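工单主题：塔式台式机加装显卡后间歇性不开机
提交人：Nele Claeys
处理人：Jelle Schouten
协助：Ruben Van Wijk
所属：Tremblay 办公室，二楼制图组
建单日期：2021-01-23
优先级：中
状态：已解决，观察中

问题描述（提交人填写）

我工位上的那台塔式机，去年12月加了一块独立显卡，之后一直正常。最近开始出现按下电源键没有反应的情况，有时候风扇转两下就停，再按一次又能进系统。进了系统以后用起来没有问题，画图、导出都正常，没有蓝屏。关机过夜之后第一次开机最容易出问题，中途重启基本没事。

我自己试过换插座、换电源线，没有变化。显示器是好的，接到Abilio Bravo的机器上能亮。急用的图纸已经拷到共享盘，机器可以拿走修，但希望不要重装系统，Troritz的授权是绑在这台机器上的，上次重新激活等了很久。

处理记录

记录1，Jelle Schouten
现场看了一下。连按三次电源键，第一次无反应，第二次风扇转动后停止，第三次正常启动。进入BIOS，时间正确，没有报错，内存容量识别完整，硬盘能认到。BIOS日志里有若干条意外断电记录，时间和提交人说的对得上。
先按供电问题处理。拔掉所有外设，只留键盘和显示器，关机断电放了一夜，早上开机仍然失败一次。外设的嫌疑可以排除。

记录2，Jelle Schouten
机器拿到维修台。问了提交人，系统盘有备份，数据盘没有，所以动硬件之前先把数据盘整盘做了镜像，存到Flosent备份柜，校验通过。
检查机箱前面板的电源按钮，按压手感正常。拔下前面板接线，用短接的方法开机，断电静置后再试，故障照旧。按钮没有问题，接线插回原位。

记录3，Ruben Van Wijk
Jelle让我帮忙看一下电源。用测试仪单独带电源，各路电压在正常范围，空载看不出毛病。手头有一只同规格的备用电源，300瓦，先没有换，想把板子和接头看完再说。原因是这只备用电源之后还要还给Sylvie Dhillon那边，能不拆包装就不拆。
另外提醒一句：这台机器加显卡的时候没有留工单，不知道是谁装的，也不知道当时有没有动过别的线。以后加装配件请建单，哪怕只写一行。

记录4，Jelle Schouten
按最小配置法来。拆下显卡，只用板载输出，断电静置后开机，连续几次都正常。装回显卡，故障重现。把显卡拿到另一台机器上测，跑了600秒的负载测试，没有花屏，没有掉驱动，温度正常。显卡本身应该没有问题。
剩下的可能：插槽接触、主板供电接头、电源带载能力。

记录5，Sylvie Dhillon
看到工单里提到备用电源，可以先用，不着急还。我这边Aritwood那批机器的更换已经推迟了。

记录6，Jelle Schouten
今天把机箱侧放，盖板打开，从头检查一遍内部接线。

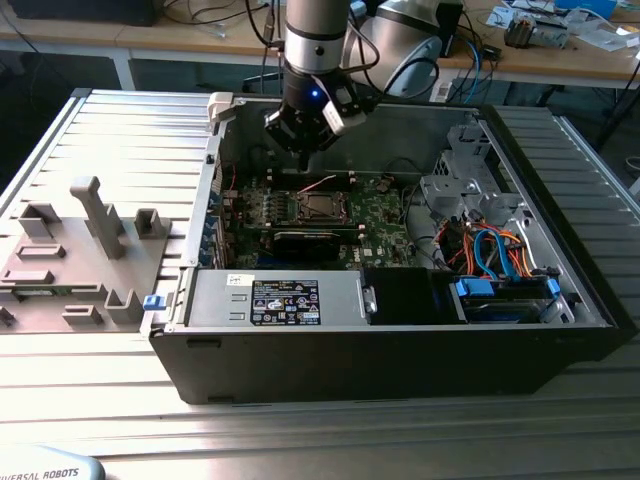 主板供电的主接头有一侧没有插到底，卡扣搭在边上，没有扣住。用手轻推能感觉到松动，往下压才听到咔的一声。估计是装显卡的时候碰到了线，接头被带起来一点，平时勉强能接通，冷机时接触不良。
顺手做了以下几项：
内存条逐根拔插，金手指用橡皮擦过；
显卡插槽吹灰，显卡重新插紧；
硬盘的数据线和供电线重新插了一遍；
主板电池量了电压，正常，没有更换。
没有动CPU和散热硅脂。

装好后断电静置，开机一次成功。为了确认，做了17次冷启动，每次之间拔掉电源线，等待时间超过300秒，全部正常。BIOS日志没有新增的意外断电记录。备用电源没有拆封，已退给Sylvie。

记录7，Nele Claeys
机器收到了，早上开机正常，Troritz授权也在，不用重新激活。机箱右侧的盖板好像比以前紧，抽的时候要用点力，不影响使用。

记录8，Jelle Schouten
盖板紧是因为原来的卡槽有点变形，我掰直了。如果以后要开盖，先往后拉再向外抬，不要硬撬。

处理结论

故障原因：主板主供电接头未插到位，加显卡后冷启动时供电不稳。
处理方式：重新插紧接头，清洁内存和显卡插槽。
更换配件：无。
数据情况：无丢失，数据盘镜像在Flosent备份柜保留到观察期结束，之后由Jelle删除。

观察期两周。期间如果再出现按键无反应，请不要反复按电源键，记下时间后直接在本工单回复，不用另建新单。

待办
1. Jelle：观察期满后关闭工单。
2. Ruben：把同一批加过显卡的机器列出来，抽空检查主供电接头。Abilio Bravo那台排在最前面，他说偶尔也有第一次按不亮的情况。
3. Nele：数据盘加入每周备份计划，申请表在共享盘的IT文件夹里。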